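Checkpoint on the Plivau road, anyone been through this month?

hillside_marta
Hi all, hoping for some recent experience from people who make the crossing. My aunt lives on the Gakus side and we've been trying to get to her since the start of July. Twice we sat in the line from before 6 a.m. and both times the soldiers closed the gate before we reached it, no reason given. The second time there was shouting up ahead and a young man was led off to the booth with his hands tied. His mother was two cars in front of us and I can't stop thinking about her. Is the lower road any better?

OldPostman
So sorry, Marta, that's a rotten morning for anyone, and worse with family waiting at the other end. I went by the lower road last week and got across in 2 hours, which felt like a holiday! They searched the trunk and asked where I was sleeping, and that was all. Take water, though, there's no shade once you pass the quarry.

gurar_born
With respect to Postman, I wouldn't send anybody down there. My cousin was turned back at the lower gate with every paper in order, and they kept his ID until dark. He's 154 on the list for a new permit and it hasn't moved. One good crossing doesn't make it a good road.

OldPostman
Fair enough, and I'm sorry about your cousin. I can only tell you what happened to me.

Agata Monti
I help out at the legal aid desk in Gurar, so let me add a little. If somebody is detained in front of you, write down the time and which gate, and call us the same day if you can (families often wait, hoping he'll be home by supper, and I do understand it). We have 200 open files from this one road. The paper said 3000 people use it on a normal morning, but I don't know where they got that.

gurar_born
From the army, I'd guess. It was never that many, even before the gate.

hillside_marta
Thank you, Agata, I'll pass your number to the mother if I can find her through the neighbors. We're going to try again, early, by the upper road, and I'm packing for a night away this time in case we get across and can't get back. What do you all carry?

Agata Monti
Well, since you ask, my own bag hardly changes:

1. Permit and ID, plus paper copies kept in a different pocket.

2. Something dark and plain to wear the next day, folded small.

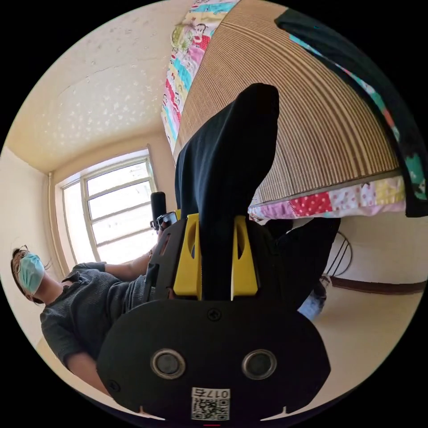
3. Medicine in the original box, with the prescription if you still have it.

4. Phone numbers on paper. Phones do get taken, and hardly any of us know a number by heart these days.

gurar_born
I'd add bread, and something for the kids to do. And leave the good kitchen knife at home, my uncle lost his over a bag of apples.

OldPostman
Charvát's bakery opens at 5 if you're coming from our side, Marta. Tell them I sent you, and let us know how your aunt is!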